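# How to Practice Self-Landing and Relaunching a Kite on the Beach

Most kiters learn to launch and land with a partner, and that should stay your normal method. Sooner or later, though, you will come in at the end of the day and find the beach empty. You need a way to get the kite down on your own, and you want to have practiced it before then.

These steps are for a four-line inflatable kite with a single front line safety. If you fly a foil kite or an older five-line setup, the procedure is different and you should get it from your kite's manual or an instructor.

## Before you start

You should already be able to:

- fly the kite one-handed at the edge of the window
- fire your quick release without looking at it
- put the release back together in under a minute
- walk up and down the beach with the kite low

If any of these is shaky, work on it first. A couple of sessions is usually enough.

Pick a day with steady side-onshore wind. I teach this in 15 knots or less. Gusty wind makes everything harder, and offshore wind is out of the question. The sand should be clear for 200 feet downwind of you, with no fences, rocks, parked cars or people.

## What you need

- Your usual kite, bar and harness
- A ground anchor or a sandbag of at least 30 pounds
- A locking carabiner
- A short loop of strong rope, 7 mm or thicker
- Helmet and gloves
- A hook knife on your harness

Skip the driftwood log. It looks heavy until the kite pulls on it. At Drutham the lot posts are set in concrete and people clip to them, but they stand too close to the road and I don't recommend it.

## Method 1: Landing to an anchor

1. Set the anchor before you go on the water. Bury the sandbag at least knee deep, with the rope loop coming up out of the sand on the downwind side. Pull hard on it from a low angle. If it moves, dig deeper.
2. Come in and walk to the anchor with the kite low at the edge of the window, on the side toward the water.
3. Stand next to the loop. Hold the bar in one hand and keep the kite still.
4. Clip the carabiner from the loop to your chicken loop. Close the lock. Look at it.
5. Unhook. Your hand stays on the bar through this step.
6. Let the bar slide out slowly. The kite should sit at the edge of the window and drift down to the sand.
7. When a wingtip touches, take hold of the front line that runs to the upper tip and walk toward the kite, keeping tension on that line only. The kite will fold back and flag.
8. Take the leading edge at the center, turn the kite over with the leading edge to the wind, and put sand on it.

The common mistake is step 7. People grab a back line by accident, and the kite powers up and jumps. Mark your front lines near the bar with colored tape so you can tell them apart when the sun is in your eyes.

## Method 2: Landing on the safety

This one needs no anchor, but it is rougher on the gear. Use it when you have no other choice.

1. Bring the kite low on the water side, with as little power as you can manage.
2. Check downwind one more time.
3. Fire the quick release and let the bar run out. Keep your hands away from the lines.
4. Wait until the kite is on the ground and has stopped moving.
5. Pull in the safety line hand over hand, gloves on, until you reach the bar. Never wrap a line around your hand.
6. Keep going up the same line to the kite. Leave the other three slack.
7. Secure the kite with sand, then go back and wind up your lines.

Rostam Zarei took me through this over and over one Saturday before he would let me ride alone, and by the last round I had stopped hesitating at step 3. Hesitating is how people get pulled over. Once you have decided to release, release.

## Relaunching from the sand

Once the kite is down and flagged, you may want to go again.

1. Reset the quick release completely and pull on it to check.
2. Walk all four lines from bar to kite. Look for twists, knots and weed.
3. Place the kite on its side near the edge of the window, with the lower wingtip folded over and weighted with sand.
4. Walk back to the bar in an arc, upwind of the lines.
5. Hook in and step back slowly until the canopy fills. If it flaps, move a few steps upwind. If it pulls hard right away, you are too far upwind, so step back toward the kite.
6. When the canopy is full and steady, pull gently on the upper line. The sand slides off and the kite rises.
7. Keep it low until you reach the water.
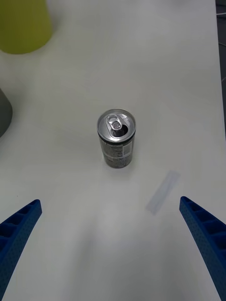 *By Homa Azimi. Beach starts and lesson notes, Harbridge Kite School.*

## How much practice is enough

Do each landing 7 times on an easy day, then once more on a day with a bit more wind. Do it again every April when the season opens, even if you feel fine about it. Hands forget over the winter.

## Gear check afterward

Repeated landings put sand into everything. Rinse the quick release in fresh water, work it open and shut a few times, and let it dry in the shade. Check the bladder valves and the wingtips for wear. If the safety line is fuzzy anywhere, replace it before you ride again.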